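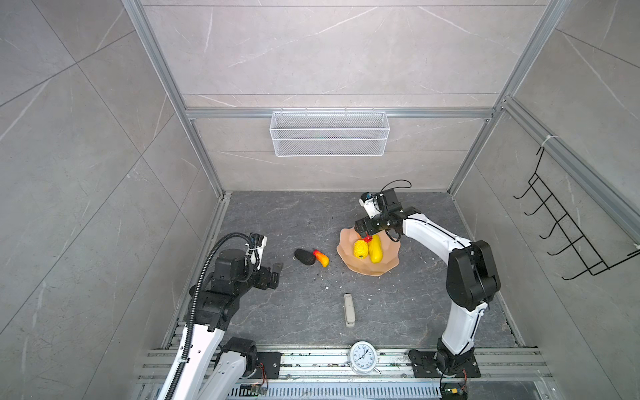 SKONDENEN SEAPLANE STATION HISTORY GROUP
Minutes of the September meeting, held in the upstairs room, start 7.30 pm (advertised), 7.50 pm (achieved)

In the chair: Matěj Tóth
Present: as per the signing sheet, once it has come back from whoever put it in their bag.
Apologies: received from the usual members and from the key to the stationery cupboard.

1. Minutes of the last meeting

Agreed as a true record, with two corrections. In item 4 "the Air Ministry's indecent files" should read "incident files". In item 7 the remark attributed to the chair was made by someone else, and the chair would like this known. The someone else would not like it known, so the name is left out.

2. Matters arising

The letter to the harbour office about access to the lower slipway was sent. A reply has been received saying that the letter was received. The chair will write again and ask whether anything further is planned in the way of a reply.

The display board loaned to the library in spring has been returned. It is missing one leg and has gained a poster for a tai chi class. The leg is being pursued. The poster has been very well mounted and will stay up until the class has finished.

3. The date of the slipway

This took most of the evening. For those who have joined since, the position is that the station's own log has the slipway in use from the first winter of flying, and the contractor's account has the concrete being poured the following June. Both were written at the time by men who were there, and neither shows any sign of doubt.

Three explanations were offered. The first is that a timber ramp came first and the concrete went down on top of it. The second is that the log was written up afterwards by somebody with a poor memory and a warm office. The third was that the contractor was lying about the date in order to be paid in a different financial year, and this was easily the most popular, although there is no evidence for it whatever.

It was pointed out that the timber ramp ought to have left something behind. At very low water there are stumps on the north side, which the group has always called mooring posts on the grounds that somebody once called them that in a newsletter. If they line up with the slipway they may be the ramp. If they don't, they may be mooring posts after all, and we shall have been right for no reason.

Action: measure the stumps at the next suitable low tide. This falls at 5 in the morning. The chair asked for names and there was a period of quiet reflection. Two names were eventually given, one of them by its owner.

4. The Malý negatives

The family of the late Mr Malý, who was a fitter at the station and afterwards ran the bicycle shop, have lent us 39 glass negatives. They came in a biscuit tin with a layer of newspaper between each, and the newspaper is nearly as interesting as the negatives. Members are asked to stop reading the newspaper.

So far six have been scanned. Four show the same flying boat on its beaching trolley from what appears to be the same spot, suggesting that Mr Malý either admired it very much or was not sure the shutter had worked. One shows a dog. The sixth is the important one. It looks north across the apron and has, behind a group of fitters, the end of a building that is not on any of our plans. It has a lean-to roof, a stove pipe and a door with a notice on it that cannot be read at any magnification, though several members have claimed to read it and no two readings agree.

The engine testing shed was suggested, as was the dope store. The chair observed that a dope store with a stove in it would explain why it was not there by the time the plans were drawn. 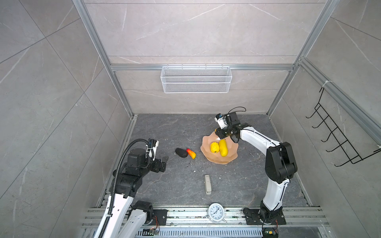 White wire basket on the rail, grey tiled walls.

Discussion followed on where the negatives should live. At present they are on top of a wardrobe. The wardrobe is dry and the house is careful, but it was felt that a paper on the subject would one day have to say where the originals were kept, and that "wardrobe" would look thin in a footnote. The county archive will take them if the family agrees. The family will agree if the archive promises to give back the tin.

Action: chair to speak to the archive about the tin.

5. The Zateo trail

The Zateo trail is now laid out on paper from the station gate to the old marine craft jetty, with stops at the guardroom footings, the compass base, the winch house and the slipway. It was walked in August by the members who drew it up, and took a good deal longer than the leaflet promises. The leaflet assumes that people will not stop to argue at the compass base. This was thought unrealistic and the wording will be changed.

There was a long exchange about the word "hangar" at stop three. What is there now is a rectangle of concrete in a field with thistles in it. One view is that visitors should be told they are at the hangar, since they are. Another is that visitors who are told this will look round for a hangar. "Site of hangar" was proposed, and opposed by the same people who opposed it last year. The chair put it to a vote. "Site of hangar" carried, 10 to 5, and the minority asked for their spelling of "hangar" to be recorded as correct on this occasion.
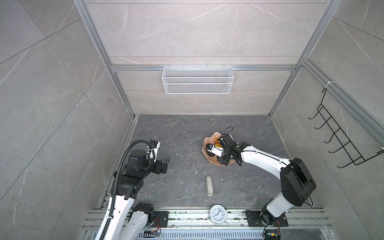 The farmer has no objection to the trail provided that the gate by the winch house is shut by everybody, every time, including by people who found it open. He was asked whether people who found it open might be supposed to leave it open. He gave a short answer, and the leaflet will carry a longer one.

Grid references have been checked against the map. The winch house had been placed in the sea, by a slip of two digits, and has been brought back ashore.

6. Signs

The sample panel from Emar arrived in the post and was passed round. It is much heavier than expected and was dropped only once. The lettering is clear, the drawing of the flying boat is handsome, and the number of engines is wrong. Emar say they worked from the drawing we sent. We have looked at the drawing we sent, and they did.

The background colour needs settling before anything more is printed. The station's doors and trolleys were painted in a red oxide, according to the stores ledger, and everybody wants to use it, but everybody has a different colour in their head. Suggestions ran from tomato to brick. It was agreed to aim for the duller, browner end and to keep away from anything that would look at home on a post box. Members who want something to hold up against their own idea of it could do worse than the rust-coloured veining in the grey marbled floor in the photo above this item's second half, though opinion at the table was that the ledger's colour would be a shade darker. Paint flakes from the winch house door may decide the matter if anyone can find a flake that has not been repainted green.

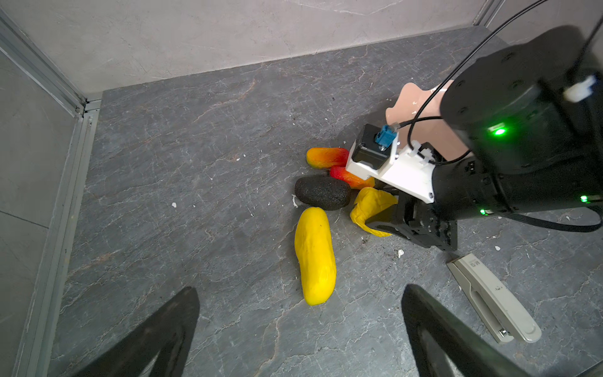

Emar can hold the quoted price until the spring. They will supply up to six panels at that rate, and the trail as drawn needs fewer, so there was immediate enthusiasm for thinking of more things to put on panels. The chair reminded the meeting that the compass base already has a panel, a bench and a litter bin, and is itself a circle of concrete. On the matter of colour, it was suggested that the lettering might go in white on plain grey with the oxide kept for the border, and somebody noted that white and rust already sit together quite happily in the veins of that floor. Emar will be asked for a second sample on those lines, with the engines corrected. The first sample will be kept as a doorstop for the upstairs room, where it has already been of service.

7. Winter talks

October's talk will be on the launches and their crews. November was to have been on pigeons, carried aboard flying boats for use when the wireless failed, but the speaker has moved away and taken the slides. Matěj Tóth offered to fill in with his talk on moorings and buoys. Members who have heard it were asked to be kind, and members who have not were asked to come.

8. Any other business

The urn is still tripping the fuse if the projector is on. Talks will be given with tea before or tea after, and a proposal for tea instead was ruled out of order.

A visitor asked whether the station had ever been bombed. It was, once, by an aircraft thought to have been looking for somewhere else. The bomb fell in the mud and the log gives it one line, below a complaint about the bread.

The meeting closed at 9.55 pm. Next meeting as usual, same room, tide permitting for those with an action under item 3.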